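Manouchehr Babaei has spent most of his working life teaching people things, first as a driving instructor and then as a trainer on a packaging line, and he says his present job at Staner is not as different as you might expect. These days his students are robot arms. He shows them how to do small household and office chores by doing each chore himself, over and over, through a pair of hand controls, and the recordings are what the arm learns from.

I went to see him on March 10, 2023, and he made tea before he would talk about anything technical (the tea was very good, and I had two cups).

"People come in expecting me to be typing," he told me. "I do type, a little, at the end of the day when I write my notes. The rest of it is hands. You hold the controls, you watch the view from the wrist, and after a while you forget that the fingers on the screen aren't yours."

The task he was working on was part of a project called Paltia, and it had to do with whiteboards: reaching for things, picking them up, working along the edges of a board that lies flat on a table.
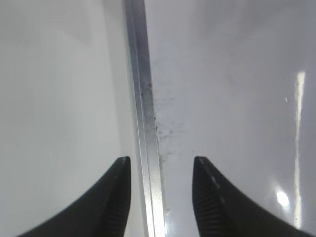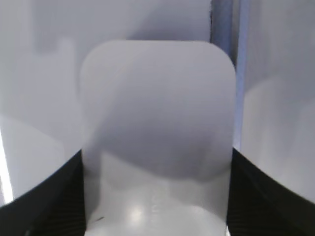
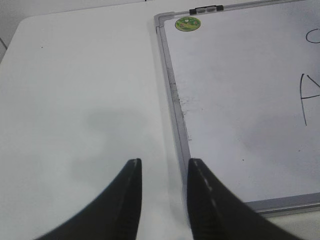 Babaei's great subject, once he gets going, is hesitation. A person who is new to the controls will stop just short of an object and hover, and the arm, which has no way of knowing that this was nerves, will learn to hover too. He would much sooner have a slow, steady approach with a small mistake in it than a perfect one with a long pause. Whiteboards bring the nerves out in everyone, he says, and he blames all that white. With a white board on a white table, the silver edge of the frame is the main thing you have to steer by, and the gray smudges and specks beside it become like old friends. "I know those smudges very well," he said, and laughed. "I look for them the way you look for the church when you are driving home."

A new operator at Staner records 200 demonstrations before anyone looks hard at the results, and Babaei sits beside them for the first 15. He talks the whole time, he admits, mostly about breathing and shoulders. After that he goes away and lets them find their own pace – he remembers how his driving students always parked better once he had looked out of the other window.

He has had his own bad spells, too. Last December he spent 3 days on one grasp and threw all of it out, and when I asked whether that had been painful he thought it over for quite a while. "A little," he said. "But I went back in the next morning and moved my chair closer to the screen, and it was a nice chair, so I sat down and started again."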